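**Notas de aula, módulo 4: montagem e calibração da garra manual com câmera**
Oficina compartilhada Makori. Responsável pelo módulo: Sumathi Rajan.

Pré-requisito: corpo impresso, lixado e com os insertos roscados já assentados. Quem ainda está no módulo 3 deve terminar a furação antes de continuar.

## 4.1 Geometria dos dedos

A garra usa dois dedos opostos com almofadas de borracha, acionados por gatilho. Os dedos correm sobre a mesma guia linear e são acoplados por cremalheira e pinhão, de modo que o deslocamento de um é igual ao do outro em módulo e contrário em sentido. A abertura útil do projeto é de 73 mm.

Seja *x* o deslocamento de cada dedo a partir da posição fechada. A abertura é

`A = 2x - 2c`

em que *c* é a compressão da almofada em cada lado. Com a garra vazia, *c* = 0. Com o objeto preso, a leitura do codificador subestima a largura do objeto se a compressão entrar duas vezes no cálculo. Esse erro apareceu em vários relatórios da turma de abril; confiram o sinal antes de gravar a tabela.

Folga admissível na cremalheira: a que permita movimento livre em todo o curso, sem ponto duro. Se houver ponto duro, soltar os parafusos da guia, fechar os dedos por completo e reapertar em cruz.

## 4.2 Montagem da câmera

A lente é do tipo olho de peixe e fica atrás dos dedos, voltada para a frente. Três condições devem ser atendidas:

1. As duas pontas aparecem na imagem em qualquer abertura.
2. O corpo da garra ocupa a parte inferior da imagem e não invade o centro.
3. O eixo óptico permanece fixo em relação à guia depois do aperto final.

A condição 3 é a que mais falha. O suporte impresso cede com o torque e a câmera gira alguns graus. Usar arruela larga e trava-rosca de resistência média, e marcar a posição com caneta antes de apertar.
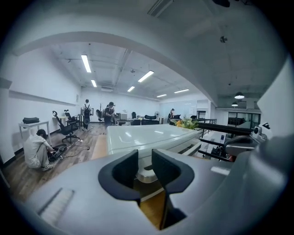 A distorção de uma lente desse tipo não é corrigida pelo modelo de furo (*pinhole*) com termos radiais de ordem baixa. Adotamos o modelo equidistante:

`r = f · θ`

com correção polinomial em θ de quatro coeficientes (k1 a k4). Retas do ambiente, como vigas, bordas de mesa e juntas de piso, saem curvas na imagem bruta, e a curvatura cresce com a distância ao centro. Convém usar essas retas como verificação independente: depois da retificação, devem voltar a ser retas na região central.

## 4.3 Procedimento de calibração

- Fixar o tabuleiro de calibração em placa rígida. Papel solto ondula e contamina os coeficientes.
- Coletar 100 quadros, com o tabuleiro em distâncias e inclinações variadas, incluindo as bordas do campo.
- Descartar quadros com borrão de movimento.
- Travar exposição e foco antes da coleta. Luminárias refletidas em superfícies brilhantes desviam a exposição automática.
- Rodar a rotina `calib_flatow` e anotar o erro de reprojeção.

O círculo escuro na periferia é vinheta da própria lente. Aplicar máscara circular antes da estimação; pixels fora dela não entram no ajuste.

A máscara do corpo da garra é separada e deve ser refeita sempre que a câmera for retirada do suporte.

## 4.4 Registro

Cada grupo entrega uma ficha contendo:

| Campo | Unidade |
|---|---|
| Abertura máxima medida | mm |
| Erro de reprojeção | px |
| k1 a k4 | adimensional |
| Torque no suporte | N·m |

A placa de leitura Herkosine perde a referência do codificador quando desligada. Fechar os dedos e zerar a cada sessão.

**Exercício.** Deduzir a expressão de *A* para o caso em que as almofadas têm rigidezes diferentes, *k_e* e *k_d*, sob a mesma força de aperto *F*. Indicar qual das duas rigidezes domina o erro quando *k_e* = 6 *k_d*.

Entrega na oficina, no sábado, com a garra montada.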